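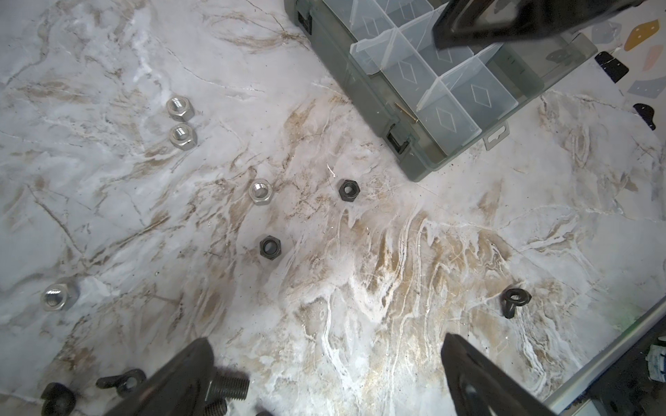

Pick your hardware for contrast first

I've been recording sorting sessions with a pair of small arms for most of the spring, and if I could go back to April and tell myself one thing, it would be to spend longer at the hardware store. My first batch was all silver hex nuts. The arms got good at silver hex nuts. Then I put down one black wing nut and the policy just sort of hovered over it and gave up.

So now I mix. Silver nuts, black nuts, wing nuts, bolts, a few brass screws. You want pieces that look alike but belong in different compartments, and pieces that look different but get gripped the same way. Black parts under black fingers are the hardest to make out in the wrist view, so make sure you record plenty of those and don't put them off until the end of the session when you're tired (I did, and you can tell).

Toss, don't place

When you lay parts out by hand you end up making little rows. I swear I don't mean to, but I do it every time! Now I cup the pieces in my hand and drop them from a few inches up. Some land on edge, some land on top of each other, and a wing nut will come to rest at some silly tilt. Great, leave it. The only thing I fix is a piece that has rolled where neither arm can reach.

If two nuts land touching, leave those too. Separating a pair with the fingertips is a skill of its own and the model can only pick it up if you show it.

Shift the box between takes

A divided organizer with see-through walls is a cheap and very good target, but it's easy to leave it in the same spot all afternoon. Turn it a bit. Slide it a hand's width. I ran 600 takes with mine squared up to the back wall, and what I had trained was a very expensive way of moving to one exact point in space. My friend Preben Hedegaard looked over the plots and laughed at me for a good while.

These days I nudge the box after every fifth take and give it a proper turn after a coffee. The lid can go on whichever side you like as long as it's open all the way and out of the path of the elbows.
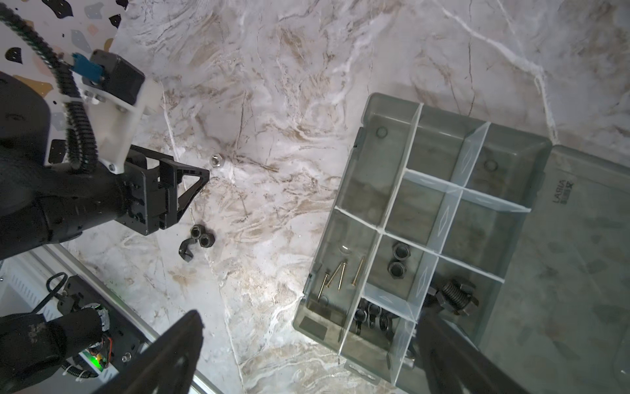 and while you're at it, don't start every take with an empty box either. Real boxes are half full. Leave a few screws in one compartment and a couple of nuts in another, so the arm sees what "put it with the others" looks like. I keep the half-filled starts in their own folder in Flusow so I can find them again, and I label each one with a word or two ("screws in", "nuts in", that kind of thing).

Go slower than feels natural

This one took me ages. When you're steering the arms yourself you want to be quick, and quick looks good on video, but a quick grab on a small nut is mostly a blur to the wrist camera. I come down slowly, stop for a beat right above the piece, close the fingers, stop again, then lift. Count it out loud if you have to. I hum.

If you fumble, keep going! Drop the nut, go back, pick it up again. I used to throw away every take with a fumble in it, and then wondered why the arm had no idea what to do after a miss. Now I only toss a take if I bumped the table or forgot which compartment I was aiming for.

Give both arms a job

It's tempting to do everything with your favorite hand. I'm right-handed, and when I went back and checked, my left arm had done next to nothing in the early Gridham set. What works for me is a simple rule: whatever lands on the left half belongs to the left arm, whatever lands on the right half belongs to the right one, and anything in the middle goes to whichever arm is free. You get some nice moments where one arm has to wait for the other.

Write it down as you go

A cheap notebook beats any app for this. Take number, what was on the table, anything odd. I'm at 1192 takes now and the notebook has saved me more than once, like the evening I found out that 34 of them had been logged under the wrong task name. Took me ten minutes to fix with the notebook. Without it I'd have been watching video till midnight.

A normal session for me is some 2 hours, and past that I get sloppy and start making rows again. 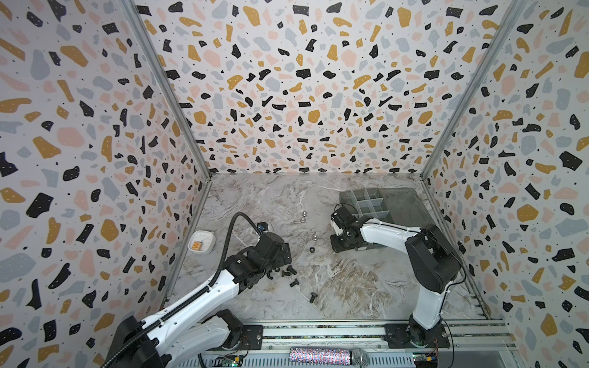
Both arms at work, with nuts and bolts still to sort.

Last bits

Wipe the fingertips before you start, they pick up grease from new bolts. Check that every camera is really recording before the first take (ask me about the Fernach session, or please don't). And copy the files off the same evening. I use a plain external drive with the month written on tape across the top.

Next up I want to try washers, which I have been avoiding on purpose - they lie so flat that I can't get under them myself half the time. If you've found a good trick for washers, leave it in the comments.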